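Gramov 1485 Mattress Storage Bag, Queen, Two Pack

Posted 25 April 2018

We had to empty the back bedroom before the floor was redone, and that meant a queen mattress had to live in the garage until the end of May. I have stored a mattress before under a bed sheet and a tarp and I ended up throwing it out, so this time I bought proper bags.

I looked at three. The Dramer is the cheap one you see in every moving supply store. The Laskowska is a heavy zippered bag with handles and costs close to four times as much. The Gramov 1485 sits between them and comes as a pair, so you can do the box spring too. I bought the Gramov and a single Dramer to compare.

Size first. The Gramov is sold as queen and full. Our mattress is a pillow top and thicker than most, and the bag still closed with a good length left over to fold under. The Dramer fit, but only just. If you have a thick mattress I would go up one size with that brand.

The plastic on the Gramov is noticeably stiffer. It is noisy to unfold and it holds its creases for a day or two. It does not stretch much when you pull on it, and I prefer that, having put my thumb straight through a thinner bag in the past. The Dramer is softer and easier to get over the corners, but it tore on the bed frame before we had even left the room. A strip of packing tape fixed it.

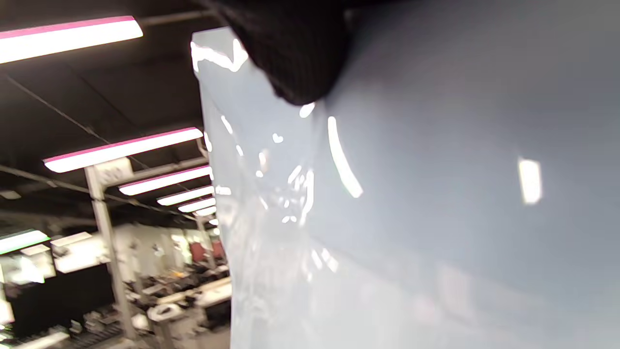
Getting the bag on is a two person job. Stand the mattress on its long side, start at the top corner and work the bag along a foot at a time. The instructions say to lay the mattress flat and slide the bag over it. We tried that with the box spring and gave up. Standing it up took six minutes.

Closing it is the weak point. There is no zipper. You get a peel-off adhesive strip along the open end, and it sticks the first time and not very well after that. I had to open ours again to take out a pillowcase, and the strip picked up dust and would not seal. I used tape after that. The Laskowska would be better if you expect to go in and out.

There are small vent holes near one end. The package says they let air out while you fold the bag down, and they do. I put tape over them once the mattress was in place, as our garage gets spiders. If your storage is damp you may want to leave them open.

No handles. You grip the plastic itself, and on a full size mattress that gets tiring by the second doorway. A pair of grippy work gloves helps. We borrowed a carrying strap for the stairs.

I ordered from the Tedport store online. Shipping took five days and both bags were in one flat package with no damage. The return window is 100 days if unopened.

Would I buy it again? Yes, for storage or one move. For a mattress that gets moved every year, pay for the Laskowska. I would skip the Dramer unless you are only going across town on a dry day.

Four stars. One off for the adhesive strip.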